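Akley Tenants Group Questions Risora Savings Claim

AKLEY, Aug 14, 2026 - Risora says its new billing plan will save each Heltside household $400 a year. The Akley Tenants Group has read the plan and can't find the math behind that number.

The plan covers 3057 apartments. Risora tested it in 52 of them.
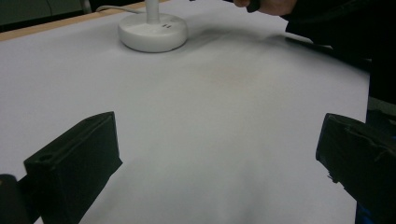 Risora replied by email that the test was large enough and that bills would drop by December. It sent no bills to back this up.

The group wants 2 years of meter records released before anyone signs.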